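Three weeks with the Loron band

I came home in March with a bad cough and a bag full of broken strings. Before I forget everything, I want to write down how it was to play bass with Loron, because I was only the replacement and maybe they will not call me again.

Senyo Eshun, who sings and leads the band, gave me 60 songs to learn. I had never played highlife before. I come from wedding music, where the bass follows the drums and the people are happy if the tempo is correct. With Senyo it is different. The bass answers the voice, and you must leave a hole for the second guitar. On the first evening I filled all the holes. He did not say anything on stage, but in the van he played me one old recording, again and again, until I could hear where the bass player was silent.

The best concert was in Nyarko. The hall has 252 seats and a low ceiling, so the sound comes back to you fast and warm. We played "Tetetico" as the last song, and the trumpet player walked down between the rows while he was playing. I lost my place two times. An older lady in front was clapping the bell pattern better than I could count it, so I watched her hands and found the beat again.

Money was small, I will say it plainly. After food and fuel I had 151 left from the first week – less than one wedding. But I learned more than in the last five years.
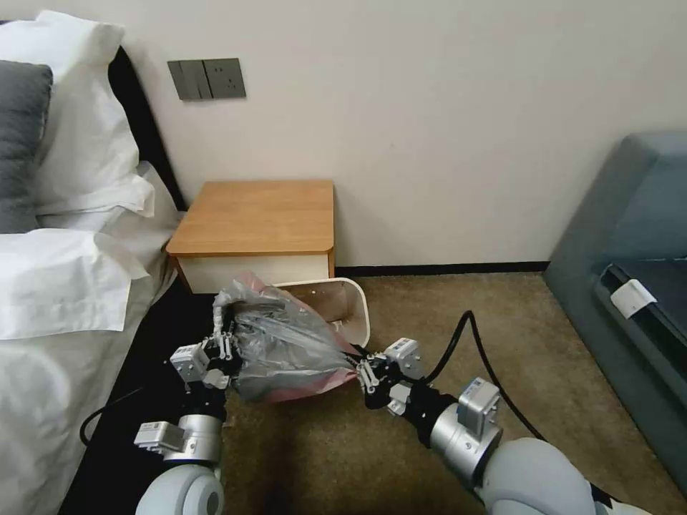
My practice was always after the concert, between one and three at night, without an amplifier so that the neighbors could sleep. I wrote the chord changes on paper and played with my thumb, very softly. In a room with a white duvet, big pillows and carpet on the floor, an electric bass makes almost no sound, and you have to feel the note in your chest. I still play this way at home in the evening. The middle part of "Storgate" is still too fast for me, and I am working on it with the metronome at 60.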